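Teaching an arm to clear cloth from soft furniture: effect of wrist camera input on grasp success

Project report, Group 7
Yen-ting Poon, Merja Seppälä, Ottavio Mazza
Supervisor: Diane Doucette
Submitted Nov 26, 2020

1. Background

Most of the published work on picking up cloth uses a flat, hard table. The gripper can press down until it meets resistance, close, and lift. On a sofa or padded bench the surface gives way under the fingertips, and the upholstery can be pinched together with the item. Our project looked at whether a policy trained from demonstrations copes better with this when it is given a wrist camera view in addition to a fixed overhead view.

The work follows on from the Kellden project, run in our department last year by Monique Joly, which used the same arm for sorting folded towels on a bench top. We reused her control software and her calibration routine. The data handling and the training code are our own.

2. Method

2.1 Demonstrations

We recorded 192 demonstrations by teleoperation. In each one the operator moved the arm from a fixed start pose to a single piece of cloth, grasped it and placed it in a tray. Cloths were dropped by hand from a low height so that they landed crumpled. Each operator recorded an equal share, in blocks, with the cloth changed between blocks.

Demonstrations in which the fingers caught the upholstery were kept if the operator recovered and finished the task. We discussed removing them. Seppälä trained an early version without them and it did not release the seat fabric once it had pinched it, so they stayed in.

2.2 Policies

Two policies were trained with identical network size, learning rate and number of steps. Policy A received the overhead view and the joint positions. Policy B received the same inputs plus the wrist view. Images were reduced to the same size for both cameras. Each policy was trained with 3 random seeds, and the results below are means over seeds.

2.3 Test procedure

We ran 600 test trials in total, divided equally between the two policies. A trial counted as a success if the cloth was in the tray when the time limit expired. Failures were sorted into four classes: missed cloth, pinched upholstery, dropped in transit, and timed out. Mazza and Poon labelled the failures separately from the recordings and settled disagreements afterwards.

3. Results

Policy B succeeded more often than Policy A for every seed. The difference was largest for pinched upholstery, which was the most common failure for Policy A and the least common for Policy B. Dropped cloths were equally frequent under both policies – we had expected this, as neither policy has any force input.

Missed cloths did not follow the same pattern. When the cloth lay well inside the wrist view at the start of the approach, Policy B rarely missed. When it lay near the border of the view, Policy B hesitated, and in some trials it descended onto bare fabric. Figure 1 gives a typical view of this second kind.
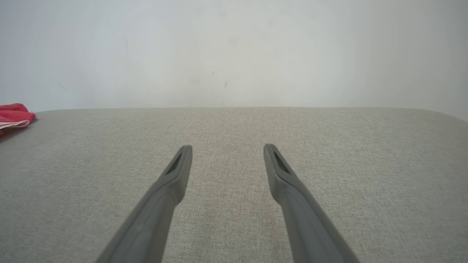 Figure 1. Wrist camera view with the gripper open over the seat. The red cloth is at the far left, against the wall.

In such positions only part of the cloth is available to the wrist camera, and the overhead view has to supply the rest. We suspect that Policy B learned to rely on the wrist image too heavily. Masking the wrist image at random during training might reduce this, but we only had time to try it with one seed and do not report the result.

4. Limitations

All trials used the same seat, with a pale, plain cover. A patterned cover would probably make the cloth harder to separate from the background. Lighting was kept constant. The calibration of the wrist camera was last checked in May, before the recordings began, and a small drift since then cannot be ruled out.

5. Further work

The next group should record more demonstrations with the cloth close to the wall or at the ends of the seat, where our set is thin. A start pose set further back would also widen the wrist view. The recordings, labels and training settings are in the shared project folder under "seat_cloth", with a note on the file naming.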